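Gikano 재단 귀중

Firport 이주민 언어·생활 지원 사업 중간 보고
작성: Kadri Urbonaitė (현장 담당)
수신: Donnie Crichton 사업 관리자님

안녕하십니까. 지난번 보고 이후의 진행 상황을 알려 드립니다. 저는 한국어로 보고서를 쓰는 것이 두 번째입니다. 표현이 어색한 부분이 있으면 양해해 주시고, 뜻이 분명하지 않은 곳은 표시해서 돌려보내 주시면 다시 쓰겠습니다.

1. 수강 현황

이번 기간에 한국어 수업에 등록한 사람은 모두 201명입니다. 그중 118명이 출석 기준을 채웠습니다. 출석 기준은 신청서에 적은 대로 전체 수업의 3분의 2 이상입니다. 계획서에서 우리가 약속한 수는 160명이었으므로 목표에 도달하지 못했습니다. 저는 이 결과를 숨기지 않고 먼저 말씀드리고 싶습니다.

차이가 생긴 이유는 주로 저녁반에 있습니다. 저녁반은 오후 7시에 시작하는데, 공장에서 일하는 수강생들은 교대 시간이 2주마다 바뀝니다. 한 주는 올 수 있고 다음 주는 올 수 없는 일이 반복되었습니다. 처음에 우리는 결석한 사람에게 문자만 보냈습니다. 2월부터는 같은 수업을 오전 10시에도 한 번 더 열고, 수강생이 그 주의 교대에 맞추어 고를 수 있게 했습니다. 그 후에 저녁반 수강생의 출석이 나아졌습니다. 다만 두 시간대의 진도를 똑같이 맞추는 일이 강사에게 부담이 됩니다. 강사 두 분이 매주 진도표를 서로 확인하고 있습니다.

2. 교재

기초 교재는 Tesow 인쇄소에서 530부를 인쇄했습니다. 첫 인쇄본에서 제4과와 제5과의 쪽 순서가 바뀐 것을 발견했고, 인쇄소가 추가 비용 없이 다시 제본해 주었습니다. 이 일 때문에 배포가 2주 늦어졌습니다. 그동안은 복사본으로 수업을 했습니다. 복사비는 사무용품 항목에서 썼고, 영수증은 따로 묶어 두었습니다.

중급 교재는 아직 원고 단계입니다. 수강생들이 가장 많이 부탁한 내용은 병원에서 증상을 말하는 법, 집 계약서를 읽는 법, 그리고 직장에서 쓰는 말입니다. 앞의 두 단원은 원고가 끝났습니다. 직장 단원은 예상보다 시간이 걸리고 있습니다. 업종마다 쓰는 낱말이 다르고, 같은 물건도 사람마다 다르게 부르기 때문입니다. 식당, 농장, 제조업의 세 부분으로 나누어 쓰기로 했고, 지금은 식당 부분을 강사들이 읽고 고치는 중입니다.
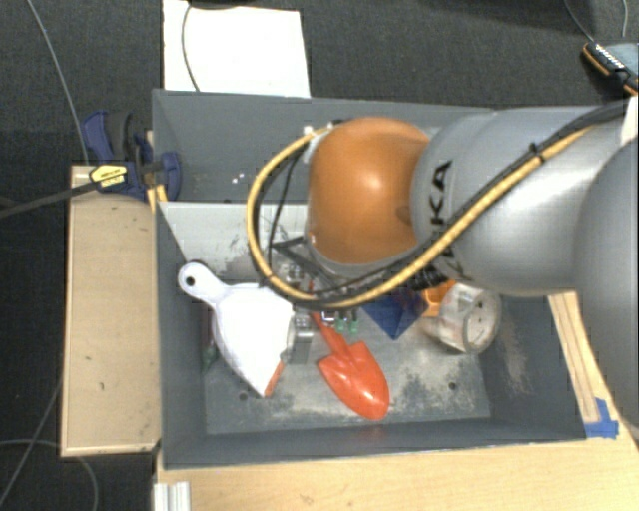

직장 단원에서 우리가 중요하게 생각하는 것은 질문하는 말입니다. “다시 한번 말씀해 주세요”, “이것은 언제까지 해야 합니까”, “저는 아직 배우지 않았습니다” 같은 문장입니다. 수강생 면담에서 여러 사람이 말하기를, 지시를 다 이해하지 못했는데도 “네”라고 대답한 경험이 있다고 했습니다. 존댓말이 틀릴까 봐 걱정되어서 묻지 않았다는 사람도 있었습니다. 저도 처음에 같은 경험을 했기 때문에 이 말을 잘 이해합니다. 그래서 문법 설명을 줄이고 짝과 함께 말하는 연습을 늘렸습니다.

3. 생활 상담

상담실은 Strachan 회관 2층으로 옮겼습니다. 전에 쓰던 방은 복도와 벽이 얇아서 이야기가 밖에 들린다는 의견이 있었습니다. 새 방은 조용하지만 엘리베이터가 없어서, 유아차가 있는 분이나 다리가 불편한 분은 1층 회의실에서 만납니다. 회의실은 미리 예약해야 하므로 급한 상담에는 맞지 않습니다. 이 문제는 아직 해결하지 못했습니다.

상담 내용은 체류 기간 연장, 임금 명세서, 자녀의 학교 입학이 대부분이었습니다. 임금에 관한 상담 중에서 우리가 직접 답할 수 없는 것은 노무 상담 기관에 연결했습니다. 연결한 뒤에 결과가 어떻게 되었는지 우리가 모르는 경우가 많아서, 이제는 한 달 뒤에 본인에게 전화로 확인하고 있습니다.

4. 예산

강사비는 계획대로 집행했습니다. 오전반이 새로 생겨서 다음 기간에는 강사비가 부족할 것으로 보입니다. 반대로 행사비는 봄 나들이를 취소하여 남아 있습니다. 행사비 잔액을 강사비로 옮기는 것을 허락해 주시기를 부탁드립니다. 항목별 금액은 첨부한 표에 적었습니다. 통역비는 변동이 없습니다.

5. 다음 기간의 계획

오전반과 저녁반을 함께 계속 운영합니다. 중급 교재의 식당 부분은 수업에서 먼저 시험해 보고, 수강생의 의견을 받아서 고친 다음 인쇄를 맡기겠습니다. 농장 부분과 제조업 부분은 그 뒤에 같은 방법으로 진행합니다. 출석 기준을 채우지 못한 수강생에게는 전화로 이유를 묻고, 다시 오고 싶은 사람은 시험 없이 같은 단계에 등록할 수 있게 하겠습니다.

관리자님께 두 가지를 여쭙니다. 첫째, 위에 쓴 예산 변경에 별도의 신청서가 필요한지 알고 싶습니다. 둘째, 오전반과 저녁반을 번갈아 들은 수강생을 한 명으로 세었는데 이 방법이 재단의 기준과 맞는지 확인해 주십시오. 만약 다르게 세어야 한다면 출석부를 가지고 표를 다시 만들어 보내겠습니다.

첨부: 항목별 집행표, 반별 출석표, 중급 교재 목차(안)

Kadri Urbonaitė 드림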